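Home | Features | Food | Homes | Subscribe

The last tablecloth in Delness

My grandmother ironed hers. I own one, and it lives in a drawer under the takeaway menus, where it has been since February.

Delness once had a linen shop, Van der Linden, which sold 269 patterns and disapproved of most customers. It is now a phone repair place. The nearest cloth is in Clumamden, almost 53 miles off, and it wipes clean.

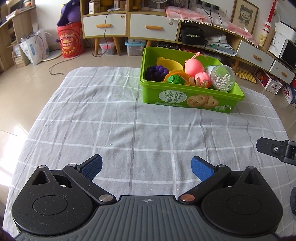

Checks never quite went away, mind you. They hide gravy and flatter cheap plates. A pale grey cloth with a white grid can even make a table look as if somebody has plans for it. Mine has toast.

Contact us | © Ineo Magazine | Back to top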